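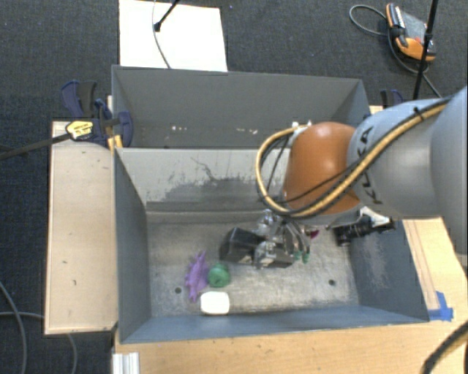
Workshop Tips: Getting Your Picking Software to Behave

I've been writing bin picking code for longer than I'd like to admit, first for a packaging outfit in Butstead and now mostly for my own bench, and people keep writing in to ask for the little stuff. You can find the big stuff in textbooks. So this page is the little stuff, in no order at all, updated whenever I remember something (last cleaned up March 26, 2019).

Save the picture before every pick

Every single one, good or bad! Write out the color image, the depth image, the joint angles and the grasp you chose, all with the same time stamp in the name. Disk is cheap. I used to save only the failures and then I had nothing to compare them with, which cost me most of a July.

Find the walls first

If your bin has sloped sides, a plain box in the collision model is going to lie to you. Model the slope. My planner spent weeks refusing perfectly good grasps near the front wall (it thought the wall went straight up) and then happily swinging the gripper body into the back one. Measure the bin at the floor and again at the rim, and put both in the file. Then grow the walls by 20 millimeters and shrink them back slowly as you start to trust things.

Don't forget the cables either. I wrap a fat invisible cylinder around the last couple of joints in the model and let the planner avoid that.

Clamp it, then calibrate it

I know, I know, this is a software page. But a bin that creeps along the table looks exactly like a bad camera calibration, and you will go hunting through your matrix math for a bug that lives in a loose clamp. Clamp first. Put a bit of painter's tape on the table and draw a line where the corner goes, so you can check it with your eyes before you run anything.

Scuffs and stains

Old bins have marks, and depth cameras don't care much about them, but color segmentation sure does. Mine kept finding an "object" on an empty wall. The fix took five minutes: grab 50 pictures of the empty bin, take the median, and subtract it. Do it again if you change the lamps. Same goes for drain holes or screw holes in the floor. Mask them out by hand and move on with your life.

Start with silly objects

Toys are great for this. You want something spiky, something round and something boring and boxy, and you want them in colors that don't match the bin. The boxy one tells you if your angles are right. The round one tells you if you're closing the fingers evenly, and the spiky one will humble you. If your grasp scorer gives all of them the same number, it isn't looking at shape at all, and you should go check whether it's getting an empty depth image (ask me how I know).

Leave one thing lying near a wall on purpose. Middle-of-the-bin picks make everybody feel clever.

Slow is a setting

Keep one speed number in one place and have everything read from it. I had it in the launch file, the planner config and a little script called Eter that I wrote for homing, and of course they disagreed. Now there's a single line, and it goes back to 20 percent every time the program starts. If I want 100 I have to type it.

Retries

Cap them! Three tries on the same object, then pick something else or stir the pile. And log the reason for each failure in plain words, like "no path" or "fingers closed on nothing." I used numbered error codes in my first version, and I still have a sticky note somewhere trying to explain code 1982.

Naming your frames

Bin, table, wrist, camera. Short names, all lowercase. A reader wrote in to say the team at Pirkix puts the units in the variable names too, and I've been doing that since, so it's depth_mm and never just depth. Ugly, but I haven't mixed up meters and millimeters in a good long while.

Next time I add to this page I'll do gripper force thresholds, and maybe how I replay a saved log through the planner with the arm powered off. Send your own tips if you have them, especially for shiny parts. I'm still bad at shiny parts.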